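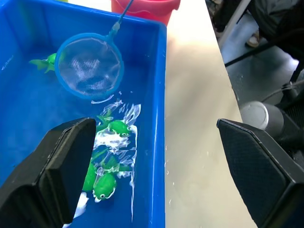
Small hand net with a blue rim, floating in a blue bin of water.

Tadholm Travel Forum
Minutes of the December meeting

Meeting opened at 7:05 p.m. in the upstairs room. Minutes of the previous meeting were approved with one correction: the Zalard ferry office closes at 4:30 p.m. in winter, not 5:30.

1. Entry permits for returning festival visitors
The chair reported on the reply from the Zalard entry office. Visitors who held a festival pass this year may use the same pass number to apply for next year's short-stay permit. They do not have to send the passport copy again unless the passport has been renewed. The pass itself is not a permit and will not be accepted at the ferry desk.

The office issued 934 short-stay permits to festival visitors this year. It did not give a figure for refusals. The secretary will ask again.

A member asked if children on a parent's pass need their own application. The reply does not say. Carried over.

2. Processing times
The posted time is 8 working days. Two members waited longer and had to change their ferry bookings. Both had applied through the Jasier website and not directly with the office. The forum's web page will say that applications through Jasier are passed on by hand and may take longer. Wording to be agreed by email before it goes up.

3. Group applications
Shenoy Coaches asked if the forum would collect forms for its spring tour. Discussion was long. Some members felt it would help older travelers who do not use the website. Others did not want the forum holding passport details. A motion to decline, and to offer Shenoy a printed guide to the form instead, was carried with 2 against.

4. Printed guide
The present guide still shows the old form and the old fee. It was agreed to print 100 copies of a new one, in larger type, with the ferry desk hours on the back. The fee will be left blank until the office confirms it. Draft to be ready for the next meeting.

5. Ferry desk
The line for permit holders has been moved to the left-hand door. There is no sign outside. Secretary to write to the harbor office.

6. Other business
The projector cable is missing. Members are asked to check their bags.

The room is not free on our usual evening next month. The next meeting will be on a Thursday, same time, and the secretary will send out the details.

Meeting closed at 8:40 p.m.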